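# Can a Computer Write a Hit Song?

You may have heard somebody say that computers can write music now. Maybe it was a grown-up, or a video, or an ad with a lot of flashing lights in it. The person probably sounded very sure. Before you believe it, let's ask a few nosy questions.

Start with the word "write." When you write a story, you have something in your head first. Perhaps you're mad at your brother, or you saw a really good dog. Then you pick words. A computer hasn't met your brother. It has never had a song stuck in its head on the bus. So when people say it "writes" a song, they mean something else, and they don't always tell you what.

## What the computer gets fed

A music program has to be shown songs. Lots of them. The songs are turned into long rows of numbers: this note, this long, then that note. The program looks for habits in the numbers. If a high note is often followed by a slightly lower one, it remembers that. If the drums usually come in after the first few lines, it remembers that too.

Then you press a button and it makes a new row of numbers that has the same sorts of habits. Turn the numbers back into notes, and you have a tune.

Is that clever? Sure, a bit. But think about whose songs went in. People made up those tunes. They practiced, crossed things out, and sang them wrong until they sang them right. If the program comes up with something pretty, part of the credit should go to them. Ads for music programs don't usually mention this.

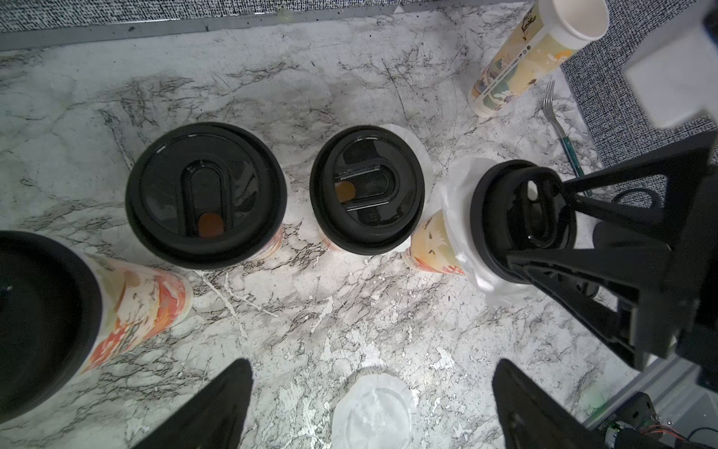
*Page last changed: September 2018*

## The band that said a robot did it

Let me tell you about a band called Jisness. They put out a song named "Görtz" and told everyone that a program called Ultar had written it. People got excited. "Song by a computer!" they said, and they passed it around to their friends.

I wanted to know what Ultar had really done, so I wrote to the band's keyboard player, Benedikt Bauerfeind. He was nice about it. He told me the program had given them nine tunes. They threw six of them out right away. One of them, he said, sounded like a doorbell falling down the stairs.

They kept two bits from the tunes that were left. Then the band made the bits slower and changed the ending. They added drums. Benedikt wrote all the words himself, and the singer changed half of them while she was singing. After that, a person in a studio spent four days making everything sound good together.

So who wrote "Görtz"? I would say the band did, with some help from a machine. That doesn't fit very well on a poster.

I do like the song, by the way. The middle part is odd in a good way, and Benedikt says he'd never have come up with it alone. That counts for something. I just don't think it counts for as much as the poster says.

## Try it without a computer

You can make a tune machine with a pair of dice and a piano, a xylophone, or even some glasses of water.

1. Give each number on one die a note. One is C, two is D, and so on up to six, which is A.
2. Roll the die and write down the note. Keep going until you've filled a line of paper.
3. Play what you've got.
4. Now roll the other die for each note. An even number means hold it for a long time. An odd number means play it short.

It will probably sound pretty bad. Play it again anyway and listen for a little piece you like. Circle that piece, cross out the rest, and build something around it.

Did the dice write your tune? Ask a friend what they think, and see if they agree with you. (Mine didn't.)

A computer program is much better at this than dice, of course. Dice don't remember anything, and a program has picked up habits from a huge pile of songs. But the circling and the crossing out are still jobs for somebody with ears.

## Questions to ask next time

When you hear that a computer made a song, try these out on whoever is telling you:

- Who chose which songs the program learned from? Did anyone ask the people who made them?
- How many tunes did it make that we never got to hear?
- Who wrote the words?
- Is the person telling you this also selling the program?

That last one is worth asking about lots of things besides music.

## Words to know

**Melody:** the part of a song you can hum.

**Program:** a list of instructions that a computer follows.

**Studio:** a quiet room for recording, with a lot of cables.

**Hype:** making something sound bigger than it is. The people at Titley, who sell a music program for kids, say theirs "feels the beat." I asked them how a program feels things and am still waiting to hear back.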